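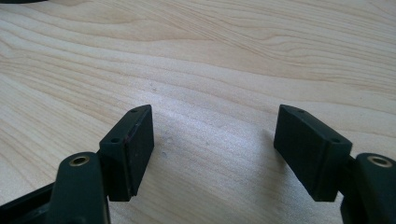
What happens when the only library for miles closes its doors? In Jandcombe, the books move into the old chapel hall, and from April the whole town gets a reading room again.

2019-12-04

24 shares
3 comments

JANDCOMBE READING ROOM TO OPEN IN APRIL

Jandcombe is getting its books back! The Neritz Trust has signed the lease on the chapel hall in Mill Lane, and work on the new reading room starts straight after the New Year break.

The town has been without a library since the branch on the High Street shut, and people have been catching the bus to borrow so much as a cookery book. The new room will open four days a week, including one late evening for anyone who works in the daytime. Joining will be free, and there will be no fines.

We are starting with 2000 books, most of them given by people in the town and the villages up the valley. There is a very good shelf of crime, more gardening than we ever dreamed of, and a lovely run of local history that came to us in one go from a house clearance. Children's picture books are still thin on the ground – if yours have grown out of theirs, please think of us.

Benjelloun Joinery is fitting the shelves and the long reading tables, which will seat 24 people when the hall is full (and we hope it often will be). The back room will have three computers, a printer and a quiet corner for homework. Voro, the café next door, will serve tea and toast through the side hatch, so you can stay as long as you like with a newspaper.

Story time for the under-fives begins in the first week. A large-print group and an evening for people learning English will follow once we have settled in, and we would love to hear what else you want – chess, poetry, knitting, anything that fits round a table.

Books can be dropped off at Voro during café hours until the hall is ready. Please bring them in bags or small boxes, and no encyclopaedias this time.

Press enquiries: the Neritz Trust, Chapel Hall, Mill Lane, Jandcombe. Visits to the hall before opening can be arranged by letter or by leaving a note at the café.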